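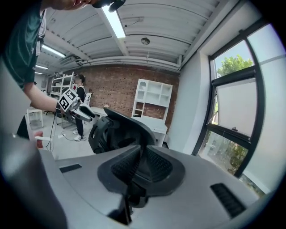

Hutch unit against the brick, with the mesh office chair in front.

Reviews > Furniture > Storage and desks

Barroso hutch desk: long-term review

The Barroso is a white desk with a single drawer and an open-cubby bookshelf above it. The upper section is a grid of compartments, one of which, at the top left, has an arched opening. I bought mine for a ground-floor workroom and it has been in use since May. It shares the room with a tall white metal shelving rack, which I will come back to.

Assembly

Two people are needed for the hutch. The desk can be built by one person on a blanket. Numomora, the retailer, supplied it in 2 cartons, and the instructions are drawings only. The drawing for the drawer runners shows the left runner twice. Check the stamped letter on the metal before driving any screws.

The cubby grid slots together dry and is then pinned from behind. My pins were tight and two needed a tap with a rubber mallet. Once pinned, the grid stayed square across both diagonals.

Dimensions and fit

Each standard compartment is 360 mm high and 300 mm deep. A4 box files go in upright with room for a hand above them. Lever arch files also fit. The arched compartment has the same floor area, but the curve takes height away at both sides, so tall items must stand in the middle. I would have preferred a plain square opening - the arch costs storage and adds little.

My wall is exposed brick and not flat. The unit touches at the proudest bricks and leaves a gap elsewhere. Dust collects in it. The wall bracket assumes a flat surface, so I packed it out with washers and fixed into the brick, avoiding the mortar.

In use

The desk surface does not flex under ordinary writing pressure. The drawer opens smoothly when lightly loaded and drags when filled with paper. It has no stop, and will come out completely if pulled hard. A mesh office chair rolls up to it without trouble, although the armrests of a larger chair may meet the drawer front.

Compared with the metal rack

The rack is a Dredthorpe and does a different job. Its shelves can be moved in small steps, and it takes heavier loads. It also went up in 14 minutes. For tools, paint or stock I would buy the rack again. For files and books the Barroso is tidier, and small items do not fall off the sides.

Verdict

Sound structure, poor drawer, bracket unsuitable for rough walls. Recommended for paper and light equipment.

Comments

Babak Tehrani: Same fault in my runner drawing. Did you fit the drawer stop that is sold separately?

Nazar Tkachenko: Mine is on plasterboard and the bracket sits flush. Agree on the arch. I keep a plant in it.

Rarevness: What length of screw did you use with the washers?

Last updated: Tuesday, February 18, 2020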